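Collis parallel gripper, two-finger: product notes and trial

Sold by Gidoner. Page text by Renata Stępień, who ran the trial.
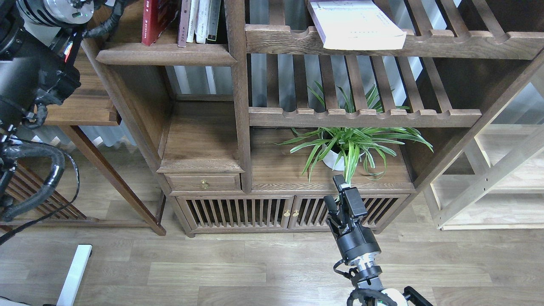 What we tried it on

The maker calls this gripper "home ready", a phrase I have learned to read slowly. We set it to work at a slatted wooden cabinet with small round brass knobs, a shelf of books and a spider plant. Small knobs are hard on two flat fingers. So are books stood close together, and leaves that hang down where the wrist wants to go.

What we think so far

The fingers close straight and hold a knob well once they are lined up. Lining them up is the slow part. The sheet promises 3,000 cycles between checks; we stopped at 347, so treat that claim as the maker's own. Thin books are a weak spot — the fingertips are too thick to get between two spines without pushing one back.

Against the Wisemberg

The Wisemberg opens wider and costs more. For doors and drawers I would not pay the difference. For books I would want to see either of them do better first.

In the box

Gripper, wrist plate, 70 cm cable, 4 screws. Spare fingertips are sold separately, and you will want them. The cable is short if your arm needs a loop at the wrist.

Returns

Unused units only, to our Pawłowska counter. Closed Sunday.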